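### 3.2 Wardrobe Diaries

Participants in Willport and Aststead kept a diary of the outfits they wore from the start of March. Each entry listed the garments, the colors, and the reason for the choice. Of the 82 people enrolled, 13 left before the final interview, and their entries were removed. The remaining diaries held 496 complete outfits, which Lahtinen and Savolainen coded separately.
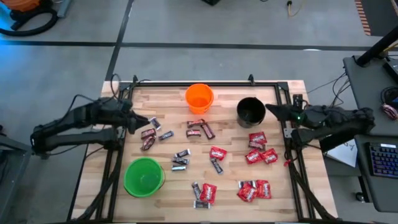
**Figure 2.** Workspace with two robot arms at a wooden table.

### 3.3 Coding of Single-Color Outfits

An outfit was coded as single-color when all visible garments, shoes included, fell within one color group. Bags and jewelry were left out. Dark navy proved difficult — several participants recorded it as black — and such entries were settled by the participant's own wording. Where the two coders disagreed, Frade made the final decision. Coats were coded separately, as many participants owned only one and wore it with every outfit.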